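Finow table top, pale wood-grain laminate

Range: Finow worktops and tables
Supplier: Eser
Form: loose top, or complete table on the Burkik frame
Finish: pale cream-beige wood grain, matte
Availability: to order

The Finow top is a flat laminate-faced panel for desks, packing benches and general workroom tables. It is supplied cut to size, edged on all four sides and undrilled unless a frame is ordered with it. The laminate is bonded to both faces of the core. The underside is a plain balancing sheet without grain and is not intended as a working face.

Core and edging

The core is particleboard, 25 mm thick. Edging is 2 mm ABS, applied hot and trimmed flush, with a small radius on the upper and lower arris. Corners are square as standard. Rounded corners can be cut at the factory, but they have to be specified at the time of order, as the edging cannot be reworked afterwards without leaving a visible joint.

Maximum single length is 272 cm. Longer runs are made from two tops butted on a shared leg frame and drawn together from below with worktop bolts. The joint should be sealed with the clear compound supplied. It will remain visible at close range and should not be placed under a seam of heavy use, such as a cutting position.

Surface

The decor is a cream-beige ground with fine tan grain lines. Contrast between ground and grain is low, and the pattern is even enough for adjacent tops to be laid side by side without careful matching. Grain runs along the longer dimension unless the order states otherwise. On square tops the direction must be given on the order form.
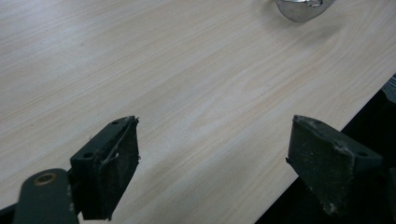
The matte finish gives a soft sheen under strong light and does not produce a sharp reflection of lamps overhead. Fingermarks are less apparent than on the gloss version, which has now been withdrawn. Pencil and most ballpoint marks come off with a damp cloth. Permanent marker may leave a trace in the texture.

Colour varies slightly between production batches. Tops ordered at different times should not be expected to match exactly, and customers furnishing a whole room are advised to place one order.

Frame

Complete tables are supplied on the Burkik steel frame, powder coated in black. The frame is fixed to the top with wood screws through slotted brackets — the slots allow for small movement in the board and the screws should be tightened by hand. Do not substitute longer screws. Each leg has a levelling foot with a threaded stem.

The frame set back from the edge leaves clearance for a clamp along both long sides. Clamps should be used with a pad, as bare jaws will mark the laminate.

Loading

Rated load for the complete table is 200 kg, evenly distributed. The rating does not apply to loads hung from the edge or to vices, for which a reinforced top is available from the Woldegiorgis workshop range. Loose tops carry no rating, as this depends on the support beneath them.

Care

Wipe with warm water and a mild detergent, then dry. Avoid scouring powder, steel wool and abrasive pads, all of which will polish the matte finish unevenly. Standing water should be removed from joints and edges promptly. Hot pans and soldering irons must be placed on a stand. Solvents may be used sparingly on stubborn marks after a test in an inconspicuous corner.

Scratches through the decor layer cannot be polished out. A filler stick in a matching shade is stocked under part number 216 and is suitable for small chips only.

Delivery

Tops are packed flat with card edge protection. Two people are needed to carry the larger sizes. Store flat on level bearers, in a dry room, and leave the wrapping open at the ends for a day before fitting. Transit damage must be reported before the top is drilled or cut.

Orders made to size cannot be returned. Technical queries, including cut-outs and cable ports, go to Eustaquio Solís at the Eser trade counter. Please have the finished dimensions and the grain direction to hand.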